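September, notebook, 4:10 pm

Picking up from where I stopped before lunch. The subject is still the chain stories, meaning the alarming "a source told a source" political pieces that get passed from site to site until people can't tell who said it first. I have been feeding the September batch through Tredusov since morning, and I'm happier with it than I was last time, when it kept treating every reprint as a fresh report and made me want to go home!

847 items in the batch. I pulled 500 for hand reading and put the rest aside for Iwona, who asked for a set neither of us had looked at. Iwona, they are in the folder marked Cillov, and please don't peek at my labels first – I know you will want to.

What I noticed while reading: the headline gets stronger with each hop, but the body text hardly changes. One piece about a supposed census of churchgoers went through 10 sites, and by the last one "may consider" had become "has ordered" in the title, while the paragraph underneath still said "may consider". I find that oddly cheering, as it gives us something we can measure without arguing over anyone's politics.

Warraich still trips on quotation marks inside headlines. I fixed five by hand and left a note in the log, but somebody with more patience than me should look at the parser (Iwona Nowicki, I am thinking of you again, sorry). 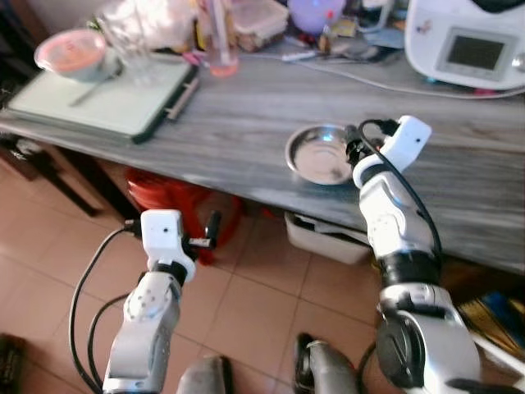 Still to do

Rerun the headline comparison with the question headlines taken out. They behave differently and I'd like to see them alone.

Ask Grurix whether their archive keeps the original posting time or only the time of the last edit. If it's the last edit, my hop order for the older stories is shaky and I'll have to redo that table.

Write up the census piece properly while I remember which site came third.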